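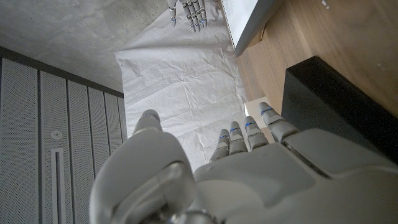
Amr Hajji thought the whole thing should have been a plug-in for a program people already use, and he told me so on the first day I showed him my plan. He may still be right! I wanted to build Umby from scratch, though, so this report covers a small stand-alone audio editor for cleaning up spoken recordings (interviews, mostly) and what I learned by getting a lot of it wrong.

Umby opens a file, finds the long pauses and lets you shorten them all in one go. My first version looked for silence by volume only, and it ate the ends of words. Soft sounds like "f" and "s" just vanished. Sigita Urbonaitė sent me an interview she had taped in a café in Plurcombe and it came back sounding like a bad phone call.

So I added a hold time. The editor now waits 600 milliseconds before it calls anything a pause, and it leaves a bit of padding on both sides – that one change did more than all the clever stuff I tried in July.
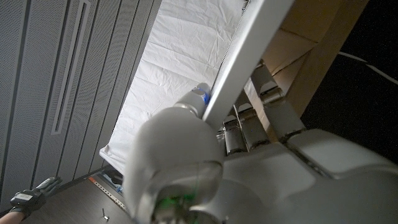 The padding can be changed with a slider, which I put in the wrong place twice. Reda Fawzy kept mistaking it for the volume, and once I moved it under the waveform he stopped. I also gave it a fade of 30 milliseconds at each cut so you don't hear clicks.

Undo was the hard part. I was saving a full copy of the audio for every edit, and long files filled up the memory in no time. Shaimaa Hegazy suggested keeping a list of cuts and leaving the original alone, so I threw out two weeks of code (ouch) and did it her way. Files open faster now too, a nice surprise.

Still missing: stereo files with a different speaker on each side. Umby mixes them down to mono and I'm not happy with that. Export to MP3 works, but the title and artist tags get lost – I think the bug is in my file writer and I haven't found it yet.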